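Teaching by hand with the hand-held gripper: a guide for new operators

Written for the Trundside teaching room, September 25, 2018

In this guide I explain how to record a task with the hand-held grippers, so that the robot can learn it later. You do not need to know programming. You need two hands, some patience and a tidy table.

The examples use the long white table along the brick wall, where we teach the tidying tasks. 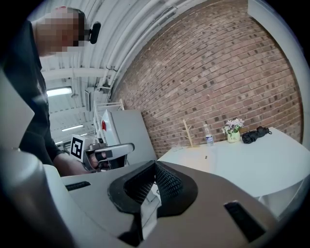
The jewellery stand, the water bottle and the vase of flowers stay on the table by the wall in both views. 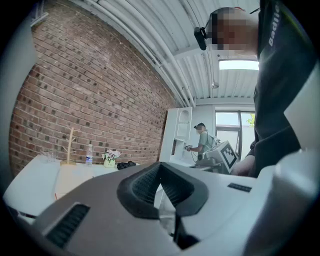

1. Before you start

Charge both grippers the evening before. A gripper with a low battery does not warn you, it only stops writing, and then you lose the whole morning.

Clean the lens with the soft cloth from the drawer. Please do not use your T-shirt.

Look at the square marker on the gripper. If a corner of it is bent or dirty, change it for a new one. The program Rarnov finds the position of your hand with the help of these markers, and a bent corner gives a path which jumps.

Put the things for the task on the table and leave them some space. The first time, four or five things are enough. Light things are easier than heavy ones.

2. Walk the mapping round

Press the button once and wait for the long tone. Now walk slowly along the table, turn, and come back. Keep the gripper at the height of your chest. Look up with it one time and look down one time. This takes 30 seconds and you must do it again each time somebody moves the furniture.

If two people work in the room, agree who begins. You can record at the same time, but make the mapping round one after another.

3. Hold the gripper correctly

Hold it from below, with the fingers closed round the handle. The wrist should be loose. Many beginners press the trigger with all their strength, and after one hour the hand hurts. The rubber pads do most of the work, so a small pressure is enough for a bottle.

Do not cover the marker with your other hand. Also keep your sleeve away from it.

4. Record one task

Stand so that you reach the object without stretching. Then:

Press the button and count to two.
Move to the object in a calm line.
Close the fingers and wait a short moment.
Carry it to the new place.
Open the fingers completely before you go back.
Press the button again.

The short waiting after closing is important. Without it the robot learns to pull before it holds.

If you drop the object, do not stop the recording. Pick it up again and finish. We keep these recordings in a separate folder, and they were very useful to us with the Girkoseck arm, which drops things too.

5. How many recordings

For a simple task we make 19 good ones in a row, then we change the positions on the table and make 19 more. Change also the side from which you come. If you always come from the left, the robot will be lost when the object stands on the right.

Take a break when you notice that you are hurrying. Your speed is in the recording and it goes into the robot — I learned this in a hard way with my own recordings from the first month, when the arm knocked over a vase every time.

6. Check and copy

Open Peng on the computer and load the last recording. You should see one smooth line for each gripper. A line with a sharp corner means that the marker was hidden for a moment. One such corner you can accept, but with more than 2 delete the recording and make it again.

Write the name of the task in small letters, without spaces. The disk has place for 4,000 recordings, and in November we will move the older ones to the archive, so please do not delete the work of other people to get space.

7. Common problems

The long tone does not come: hold the button longer, then switch off and on.

The line in Peng is upside down: you began with the gripper hanging. Repeat the mapping round.

The fingers slip on smooth plastic: wipe the rubber with a damp cloth and let it dry. Do not use alcohol, it makes the rubber hard.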